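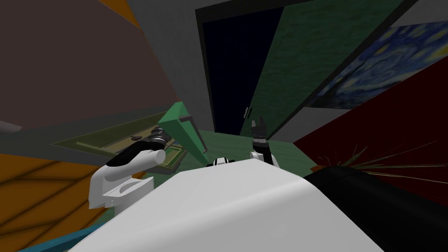
Source: Tridov

Saturday, January 6, 2024

It has been the practice of this blog to open each year with a statement on the household's reading, and the present entry continues that practice. During the past year I completed 61 books, of which 16 were borrowed in large print from the branch library at Tillutden. The remainder came from my own shelves, with the exception of a small number purchased at the Plolevport book fair in February.

Readers of previous statements will recall that I had undertaken to finish the Cárdenas histories in their published order. I regret to report that this undertaking was not met. The third volume was on loan for the greater part of the winter, and the fourth was read in its place. I do not recommend this course. The fourth volume assumes a thorough knowledge of the harbour dispute, and a reader without it will spend a good deal of time in the index.

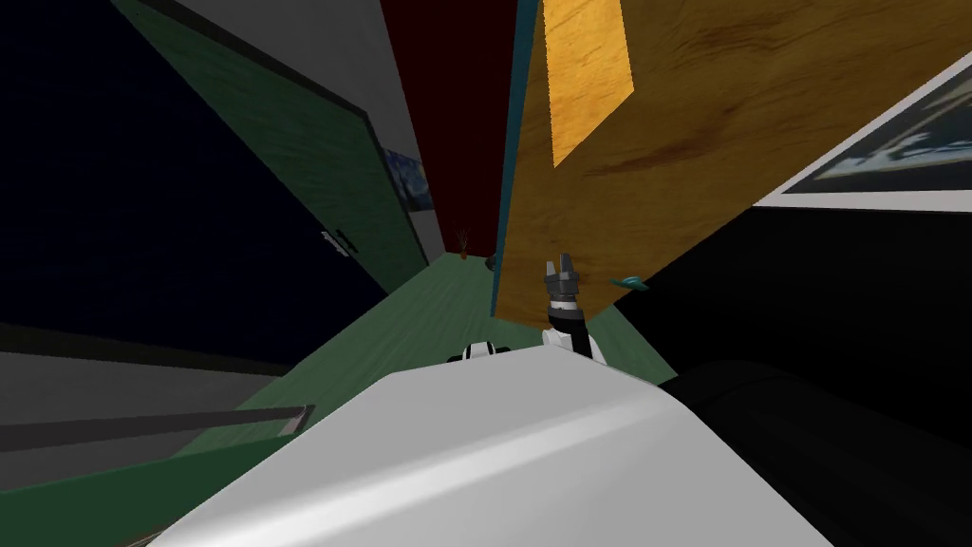 The second matter concerns rereading. I have in the past excluded reread titles from the annual total, and several correspondents have written to object. Having considered their letters, I now accept that a book read at 20 and again at 70 may fairly be entered twice. The total given above has been calculated on the new basis. Earlier totals will not be revised.

Correspondence was also received on the subject of marginal notes. My position remains that pencil is acceptable in one's own copies and that ink is acceptable in none. Library copies should be returned in the condition in which they were borrowed, apart from ordinary wear to the spine.

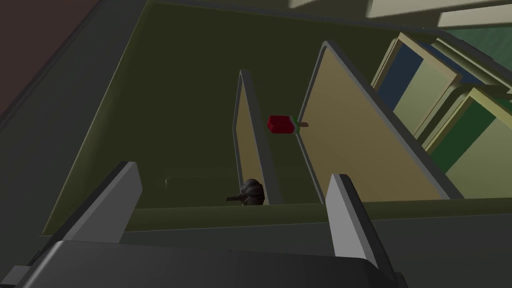
Abandoned books are recorded separately and without comment, although I will make one exception. The travel memoir so warmly praised in the autumn newsletter was set aside at the second chapter, on the grounds that its author had not yet left the airport. I understand that matters improve at the coast.

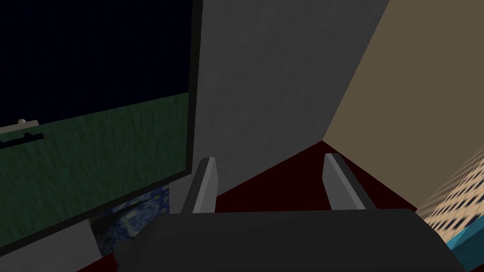 For the coming year I propose a more modest programme. Poetry will be read in the mornings and fiction after supper, and the third Cárdenas volume has been placed on hold at Tillutden under my name. Suggestions may be submitted through the comment form until the end of February. Suggestions exceeding 900 pages will be held over.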